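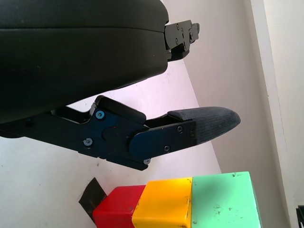
Languages

Meenakshi Kurup
2022-12-10

Okay, a few of you asked how the Malayalam is going, and the reply got far too long for a reply, so you're getting a thread. Get a cuppa.

Background for the newer people: I grew up in Geelong with two parents who spoke Malayalam to each other and English to me. I understand kitchen Malayalam. I can be told off in it at a very high level. I could not read one letter of it until this June.

Then Mum handed me a biscuit tin of my grandmother's letters, mostly those blue fold-up inland ones, plus the airmail ones from after Mum and Dad moved out here. Ammamma wrote on every surface. The flaps, the margins, sideways around the address panel. She was not going to waste postage.

Mum's eyes aren't up to it any more and Dad says he "will read them at Christmas", a thing he has been saying for as long as I've been alive. So, me then.

Started with a kids' alphabet workbook from the Indian grocer. It's for five-year-olds and it was HARD. You trace a letter that looks like a very relaxed elephant and then you trace another one that looks like the same elephant after lunch, and they're completely different sounds.

I love the script though. It's so round! Everything loops. I filled the back of every envelope in the house with loops, and my handwriting in English has gone a bit round as well. My boss noticed.

First proper word I read by myself out in the world was on a packet of banana chips. I read it out loud in the aisle, very slowly, and a man beside me said "well done" in Malayalam and kept pushing his trolley. I've thought about him a lot.

Anyway by August I could do printed text at the speed of a tired snail, so I opened the tin feeling pretty good about myself.

Reader, I could not read a single line.

Part of it is just handwriting. Think about how your own nan wrote in English, then imagine you'd only learned the alphabet ten weeks ago. Her letters lean on each other. Some of them are just a bump.

But the other part was news to me, and if you're learning as well please take note. The script was simplified in the seventies to make it easier to type and print. Before that there were heaps more joined-up forms, where two or three consonants get stacked or fused, and the little "u" sound attaches itself to the bottom of the letter in a different way depending on which letter it is.

My workbook teaches the newer style. Ammamma learned to write long before any of that and saw no reason to change. So I'd be going along nicely and then, bang, a knot. I had a page of my notebook headed KNOTS.

The person who rescued me is Padmavathi Achari, who was at school with my aunty and now lives two suburbs over. She taught primary school for years and she has the voice to prove it. I rang to ask her about one knot and she told me to come over and bring the tin.

She doesn't translate for me. I want to be clear about that because people assume. She sits there shelling peas or doing her crossword and I read aloud, and when I get it wrong she goes "mm?" Just that. On a rising note. I hear it in my sleep.

Here's what the letters are about, for anyone expecting family secrets: jackfruit. Who has jackfruit, who has sent jackfruit, whose jackfruit went off because they wouldn't listen. The well. Rain, too much. Rain, not enough. A neighbour's wall that had gone up in the wrong spot.

And "are you eating". Every one of them. It's near the top, after the blessing bit, and it was the first phrase I could spot without sounding it out. By now I can find it upside down.

There's a long-running saga with a tailor called Rajan... sorry, a tailor's SHOP called Rajan, I spent three letters thinking it was a person and wondering why he had opening hours. They ruined a blouse. She forgave them. They ruined another one.

Things that have helped, since Satish Lobo asked in the replies and he's about to start on his grandfather's Konkani letters (good luck Satish, I believe in you!!)

Copy the letters out by hand. I can't stress this enough. I was photographing them and squinting at my phone and getting nowhere. Once I started tracing her actual strokes onto baking paper, I could feel where the pen had gone and a blob turned into two letters that had been there the whole time.

Start with the ones where you know what was going on. Mum remembered which letter came after my brother was born, so I already knew his name would be in it, and "hospital", and "weight". Having three words you can hunt for is so much better than starting at the top.

Names are gold. Every time I worked out an aunty I got four or five letter shapes to use elsewhere. My family goes in for long names so I did pretty well there.

Make a page of her habits. Ammamma drops her dots. She never finishes the last letter before the edge of the page, it just sort of trails off like she's been called to the door. She uses the same abbreviation for "year" and I had it down as a person for weeks (yes, again. I keep inventing men).

Read aloud even if you're alone. I'd be stuck on a word on paper, then I'd say it, and it'd be a word I've heard Mum yell down the hallway a thousand times. My ears know so much more than my eyes do.

Things that haven't helped: the flashcard app. I won't go on about it. I had a 33 day streak and could recognise "the parrot is in the tree". There are no parrots in this tin.

Also didn't help: my cousin Tharun Krishnan, who reads it perfectly well, and who when I sent him a line I'd been stuck on for two evenings wrote back "it says hello" and a thumbs up.

(It did say hello. It was a formal sort of hello with a knot in it. I stand by my two evenings.)

I should say something about the sound that everybody brings up, the one that gets written "zh" in English. It's in the name of loads of places and foods and I've been saying it a bit wrong all my life. Mrs Achari had me repeat the word for banana until her husband came in from the garden to see if I was all right.

Getting it? Sometimes. It comes out properly if I'm thinking about something else. The second I think about my tongue it's gone.

Someone asked whether it's sad reading them. A bit, yeah. She died when I was nine and I'd met her twice, and both times I was shy and she mostly fed me. I didn't know she was funny. Mum always said she was strict.

She does this thing where she reports something dreadful somebody's done and then writes, as its own sentence, "I said nothing." And then the next sentence is what she said.

I read one of those out to Mum on the phone and she laughed so much she had to put me down on the bench. Then she told me the rest of that story, which isn't in the letter, and which I'm not allowed to put on the internet.

That's been the best bit, to be fair. I'll ring to check one word and we're on for an hour. She's remembered a whole cat. There was a CAT. It isn't mentioned in anything I've read so far and now I'm reading faster because I want the cat.

There's one letter with my name in it. I'm saving it. Mrs Achari knows which one it is because she peeked, and she says my reading's not good enough yet and I'd only make a mess of it. Fair.

Practical stuff, because I'll get asked. I keep the tin out of the sun and the letters flat in folders now, no sticky tape, no laminating (please don't laminate anything). Pencil only near them. Tea stays on the other side of the room — learned that one through a near miss and a lot of swearing.

I type up each one in Malayalam first, then a rough English version underneath, and I leave gaps where I don't know. There are plenty of gaps. I used to guess and fill them in and then a month later I'd find out she was talking about a bucket.

Abenezer Alemayehu from my old work is doing the same sort of thing with his mum's Amharic recipes, and we swap a page every fortnight. Neither of us can read a word of the other's. It's just nice to have someone waiting on your homework.

He's sent me a lentil recipe with the quantities given as "enough". I've sent him the blouse saga. He's on the tailor's side, which I find hard to forgive.

Current score: I can get through one of the shorter blue ones in an evening if she was in a good mood and had a decent pen. The airmail ones take me a week. Thin paper, both sides, ink coming through from the back. There's one from a monsoon that I reckon got rained on, and I've put it at the bottom of the pile for when I'm a better person.

Dad wandered past while I was doing one last night, looked over my shoulder and read the whole page out loud at normal speed, then said "she's wrong about the wall" and went to bed.

So I guess he'll be reading them at Christmas.

If you've got old Malayalam handwriting at your place and want a copy of my KNOTS page, message me and I'll send it. It's scruffy and a couple of them still have question marks. If you know what the one that looks like a snail wearing a backpack is, please, I'm begging, reply to this.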